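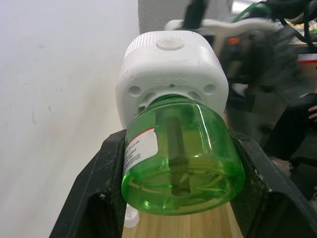 Last edited: December, after the second bottle ran out

Plug-in liquid vaporizers are simple enough that most people never think about them, and for years I was one of those people. We have used them in the bedrooms since we moved to the house on Skivstead, which backs onto a drainage channel. I am writing down what I know about them because I have now answered the same questions three times by message, and the next person can have a link.

The parts

There are two: a heater and a refill. The heater is a white plastic body with the plug on it and a collar underneath. The refill is a small bottle with a wick standing in it. The bottle screws into the collar, and the top of the wick then sits inside the heating element without touching it. Liquid climbs the wick by capillary action, the element warms the exposed end, and the active ingredient leaves as vapor. There is no pump and, in the kind we buy, no fan. If the thing seems to be doing nothing, it is usually either not getting power or not getting liquid, and both can be checked in a minute.

The bottle is green and you can see the wick through it, a dark rod down the middle. I prefer translucent bottles for this reason. We once bought refills in an opaque white bottle and I had to weigh them on the kitchen scale to find out what was left.

The heater has vertical ribs on the side, for grip. Use them. Pull the heater by its body when you take it out of the socket, and do not pull on the bottle. The threads on the collar are shallow, and a refill that has been used as a handle for a few months will start to sit crooked. A crooked bottle puts the wick against one side of the element, and then you get a brown mark on the wick and a scorched smell.

Orientation

The bottle hangs down and the heater sits on top. This sounds too obvious to write, but our guest room has a socket that was installed sideways, and Saodah Hutapea, who rented that room for 16 weeks, plugged the unit in so that the bottle lay flat. The cap threads are not a seal. Liquid found its way into the collar and down the wall, and left a mark on the paint that I have not been able to wash out with dish soap, baking soda or the melamine sponge. I will have to paint it.

Some heaters have a plug that rotates. Ours do not. For the sideways socket I now use a short extension lead with the outlet block fixed upright on the wall. A unit should not lie on its side on a shelf either, even when it is off, if the refill is still screwed in.

Placement

The instructions on most brands say to keep the unit low, away from curtains and bedding, and not directly under a shelf. I have tried three positions in our bedroom.

Behind the nightstand: poor. The vapor collects behind the furniture, and the back panel of the nightstand got a slightly tacky film on it over one season. Wiped off with alcohol.

Beside the door, low: good. There is a draft under the door that moves air across the room. This is the position we kept.

Beside the window: depends on the window. With it open, much of the vapor leaves with the air. With a screen fitted and the window open a hand's width, it worked acceptably, but I was going through refills at the same rate for less effect.

The distance from the bed matters more to me than to my husband. I get a dry throat if it is within arm's reach. The sheet that came with ours says to ventilate the room and not to run it in a small closed space, and I would follow whatever your own sheet says over anything on this page, especially with infants, cats or an aquarium. We have fish, and they live in a room with no vaporizer in it.

Consumption

I kept a record for one bottle, since the number on the packaging assumes a schedule that nobody in this house follows. We switch on at dusk and off when the first person gets up. In summer that comes to 12 hours a night with the lights-out period included. In cooler months it is less, and from late fall we stop altogether.

My method was a pencil mark on a strip of masking tape stuck down the side of the bottle, one mark each week at the liquid level. The marks were evenly spaced for the first two thirds. After that they got closer together. I first took this to mean that the wick was clogging, but the bottle is rounded, so equal volumes do not give equal heights. Weighing would have been better. If I do it again I will weigh.

A wick does degrade, though. Dust settles on the exposed end and the residue of the liquid bakes onto it. Each refill comes with its own wick, so the fix is to use the bottle up and replace it. I have read suggestions to trim the end with scissors, or pull the wick and turn it over. I don't recommend either. It gets the concentrate on your hands, and a trimmed wick sits too low in the element.

Refilling empty bottles from a larger container is another popular suggestion. Same objection, plus you no longer have a label that matches the contents.

Cleaning the heater

Unplug it. Let it cool; I give it half an hour. Unscrew the refill and put its cap on. If you have thrown the cap away, which we did with the first few, stand the bottle upright in a glass jar and keep it out of reach. I now keep the caps in the drawer with the fuses.

The outside can be wiped with a cloth that is barely damp. The top gets grubby first. On ours there is a round raised white part on the top face which has gone grayish with handling, and no cleaner has improved it. I believe that is surface wear by now, because the scuffs catch a fingernail.

The openings near the collar need a dry brush. A soft old toothbrush is fine, or the small brush from an electric shaver. Do not use water there and do not use compressed air, which pushes the fluff further in. Hold the unit with the collar facing down so that whatever comes loose falls out. There are more openings around the neck than you would guess from looking at the unit in the socket, and they are there to let air through, so they should be clear.

While the unit is out, look at the plug pins. Dull is normal. Brown or black near the base is a loose socket, and the socket is what needs attention. We had one of these in the hall. Obed Arthur rewired it for us and showed me the contact, which had lost its spring completely.

Reading the small print

Two kinds of text matter and neither is easy to read. The heater has a line embossed on the front face in the same white plastic as everything else. Mine reads upside down when the face is toward me and I have never gotten it to show clearly in a photo. What works is a flashlight held almost flat to the surface, or rubbing a soft pencil over a piece of thin paper laid on top. The rubbing is better, because you can keep it.

The refill has a paper label with a red stripe and several lines of dark print below it. Write down the active ingredient and its percentage before the label gets handled too much. If you ever need to call a poison line, that is the first thing they will ask for. I keep ours on a card inside the kitchen cupboard door, next to the number.

Mixing brands

The most frequent question, so I will be specific. I have tried a Feso refill and an Elau refill in the same heater. The Feso screwed in fully and worked. The Elau went in and felt tight, but its wick stood lower than the element and the bottle lasted suspiciously long, with mosquitoes in the room. The opposite case, a wick standing too high, is the one I would worry about, and I have not tested it on purpose.

My rule now is to buy the heater and the refill from the same maker. The heaters are cheap. The old one from the mismatched set went to electronics recycling, with no bottle attached.

Storage over winter

1. Let it cool, unscrew the refill, cap it.
2. Wipe the neck of the bottle with a paper towel and put the towel straight in the outside trash.
3. Put the capped refill upright in a jar with a lid. Cupboard in the laundry, top shelf, away from the radiator pipe.
4. Brush out the heater and put it in a paper bag. Plastic holds the smell.
5. Write the month on the bag.

Half-used refills have come back in spring without trouble, apart from one which had lost some liquid through a badly fitted cap and left a green ring in the bottom of the jar. Check the expiration date on the label before you start it again.

What it does not do

It does not deal with the larvae in the channel, the saucer under the fern or the gutter above the back door. I clear the gutter twice a year and emptied the saucers for good. The screen on the bathroom window had a tear 2 inches long and patching that made more difference in the hallway than moving the vaporizer ever did. The patch is screen mesh sewn on with fishing line, overlapped on all sides.

It also does very little outdoors. We tried it on the covered porch with an extension lead and got bitten at the usual rate.

Open items: repaint the guest room wall, replace the hall unit, find out if the Aryee timer plug can be set to switch on at 7 and off at sunrise without being reprogrammed every month. The manual says it can. So far mine has gone back to midnight after every power cut.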